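Well, I'm home, I've slept for most of two days, and the washing machine is on its third load. I promised a few of you I'd write up the Drudberg trip properly and not just post blurry sunsets, so get a cuppa and settle in.

For anyone new, I've been helping out with the Closent program since last April. We go into high schools in smaller towns and run sessions with the Year 9s and 10s about gambling, mostly the kind that lives on their phones. Loot boxes, skins betting, the mate's older brother's account, all of that. I came to it through my own history, which I've written about here before and won't go through again today (it's in the sidebar if you want it). This was our longest run so far. We did 5 schools in nine days, 2,277 kilometres on the clock of a hire van with one working speaker.

I was nervous about Drudberg. It's a footy town, the club is the centre of everything, and the club has pokies in the back room that paid for the new change rooms. You can't really walk into a place like that and start wagging your finger. So we didn't. We started where we always start, with me on a plastic chair telling them what my bank statement looked like when I was twenty-three, and then I shut up and let them ask things.

And they asked! One boy wanted to know if I ever won, and what I did with it. (Yes, and I put it straight back in.) A girl up the back asked how you tell your mum. Another asked how you tell your mum that you know about HER, and the whole room went very quiet, and the teacher near the door had to find something to do with her folder for a minute. We had 39 kids in that one and I don't think I heard a phone buzz the whole way through.

After that I threw out half of my slides. I'd had all these graphs about odds and house edge, and they're fine, the kids can do the maths, but the maths isn't what they wanted to talk about. They wanted to talk about being bored on a long bus ride home. They wanted to talk about feeling left out of the group chat if you don't put your five bucks in on the multi. I'll keep one graph, I think, the one with the near misses, as it always gets a groan.

The community night at the Lamrani Hall was a different beast. We set out far too many chairs and I was sure we'd be talking to the tea urn, then they started drifting in at ten to seven and kept coming. Some parents, a few grandparents, two blokes from the club who stood with their arms folded until supper and then stayed until we were stacking chairs. One of them told me he'd been meaning to put a limit on his account for ages. I showed him where the setting was. It took less time than buttering a scone.

Things I'd do differently: bring more water, book the motel with the proper curtains, and leave a whole afternoon free between schools. By the second last one I was so flat that I called the principal by the name of the previous principal. She was lovely about it. I also need to get better at finishing on time, as we ran over in nearly every session and somebody's bus driver was not happy with me (fair enough, sorry mate).

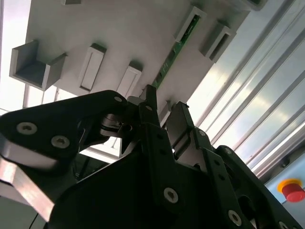
The question I've had most since getting back is what happens to the kids once we drive off, and it's the one I worry about too. A talk is only a talk. What we leave behind is a contact sheet, a follow-up call with the wellbeing staff after a month, and a box at the front office for anonymous questions, which we answer by email. I like that each of those does a different job, a bit like those white holders up on their panel, a wide open tray at one end and skinny slots beside it, with the long green circuit board sitting in one of the slots. Some kids need the wide open tray, where you can dump everything out at once. Others will only ever slip a folded note through a gap, and that has to be there for them as well. We came home with 134 notes from this trip and I've read every one, a couple of them in the car park with the door shut.

Parkeck is next, most likely once the weather warms up, and there are two schools there already keen. I'd love a second driver - if you've got a licence, a police check and a high tolerance for servo sandwiches, drop me a line through the contact page. We could also do with a decent portable speaker if anyone has one gathering dust in the shed.

If any of this has stirred something up for you, please have a chat with someone you trust, or with your GP. My inbox is open too, though I'm slow this week. Now I have to go and hang out that washing before it rains.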